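# Kitchen and utility room check before handover, Farnard house, unit 18

Date of visit: 28 June 2025
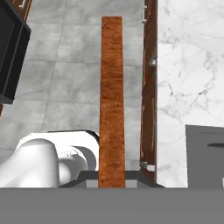

This list is filled in before the keys go to the new tenant. The last check was in March, and the remarks from that visit are repeated where the point is still open. Marks used: OK, REPAIR, WATCH. If a point has no comment, it was fine and I had nothing to add.

## Floor and walking areas

- [x] Tiles sit firm when stepped on: **OK**
- [x] No raised edges higher than a coin: **OK**
- [ ] Grout complete at the door to the utility room: **REPAIR**
 Grout is missing at the threshold for the length of one hand. Water from mopping can go under the tile. Please use the same gray as before, the color name is on the old Skikura order.
- [x] Floor drain in utility room is open, water runs away: **OK**
- [ ] Entrance mat does not slide: **WATCH**
 It slides a little if you come in fast. A rubber net under it is enough.

## Electricity

- [x] Test button of the ground fault outlet beside the sink: **OK**
 Trips at once and resets normally. I tried it two times.
- [x] Outlet covers without cracks: **OK**
- [ ] Labels in the breaker panel match the rooms: **REPAIR**
 The breaker with the label "dryer" turns off the hallway light. The dryer is on the one under it. In March I wrote the same comment. The label must be changed before handover, because a person who works on the dryer will trust it.
- [x] Range hood light and fan: **OK**
 The fan is loud on the high step. It was always loud.

## Gas and heating

- [x] Shut-off valve behind the range can be reached and turned by hand: **OK**
- [x] Soap test at the flexible hose: **OK**
 No bubbles.
- [x] Water heater pressure relief pipe points down and is not blocked: **OK**
- [ ] Water temperature at kitchen tap: **WATCH**
 I measured 49 degrees Celsius after the water had run until it was steady. This is hotter than I like for a family with small children. The owner should decide if the setting goes lower. I did not change it.

## Alarms and fire

- [x] Smoke alarm in hallway sounds when tested: **OK**
- [ ] Carbon monoxide alarm in utility room: **REPAIR**
 Sounds when tested, but the date on the back says it should be replaced this year. Order the Flokadix model with the sealed battery, as in the other units.
- [x] Extinguisher needle in the green area, pin and seal in place: **OK**
- [ ] Extinguisher hangs on its bracket: **REPAIR**
 It stood on the ground behind the door. The bracket has lost one screw.

## Cabinets and doors

- [x] Upper cabinets do not move when pulled down with moderate force: **OK**
- [ ] Hinges: **WATCH**
 The tall door next to the refrigerator hangs low on one side and touches its neighbor. I tightened the top hinge, but the hole is worn. If it comes loose again, the hole must be filled and drilled new.
- [x] Child lock on the cabinet under the sink: **OK**
- [x] Window opens fully and stays open: **OK**

## Water

- [x] No drip under sink after both basins were filled and emptied: **OK**
- [x] Washing machine hoses without bulges: **OK**
- [x] Main water valve closes completely: **OK**
 It is stiff. Turn it slowly, and go back a quarter turn after opening.
- [x] Meter stands still with all taps closed: **OK**
 Reading at the visit: 1589.

## To do before the keys are given

1. Correct the breaker labels.
2. Replace the carbon monoxide alarm.
3. New screw for the extinguisher bracket.
4. Grout at the threshold. Phetsri has the key to the side entrance and can do this without an appointment, but it needs one full day to dry before anyone mops.

The points marked WATCH can wait for the next regular visit, except the water temperature, for which I need an answer from the owner first.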